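Davina Carnegie came to our office on a Tuesday, before the first session of the Gikach Energy Forum. She runs the program of the forum, and this January it will be the fifth time she does it. She asked for tea and put her phone face down on the table.

I wanted to know first why the forum has left the big hotel and moved to Kirneck. "The hotel was comfortable, but people went up to their rooms after lunch," she said. "In Kirneck there is one hall and one corridor. You meet the person you wrote to three times without an answer."

The forum expects 220 participants. Most of them work for small producers and for the service companies which sell to them. Carnegie told me that the small producers are the reason she accepted the job. Before, she spent several years at Griltell, where she bought and sold gas leases.

"At Griltell I sat in many rooms where the seller did not understand his own contract," she said. "I was young and I was on the other side, so I kept quiet. I think about it still."

This is why the morning of the first day is given to lease terms and not to price forecasts. Each speaker has 40 minutes, and half of it must be for questions. Two speakers declined when they heard this rule. She did not want to give me their names.

I asked about Tekleab, the pipeline company, which pays for a large part of the event. Does it choose the subjects? "They see the program when it is printed," she said. "They were not happy with one panel last year, and they told me so at dinner. They came back anyway."

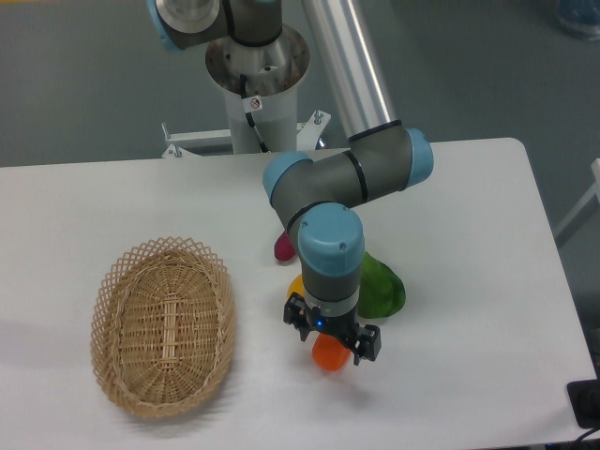

The panel was about old wells and who must pay to close them. It will be repeated, with a longer discussion, because many participants requested it. Carnegie will lead it herself this time. She admitted that she is nervous about it, as she prefers to stand at the back of the hall with her list.

About prices she did not want to speak. "Everybody has a number, and in spring everybody has another number," she said. Then she looked at her phone, apologized, and went to find the sound technician.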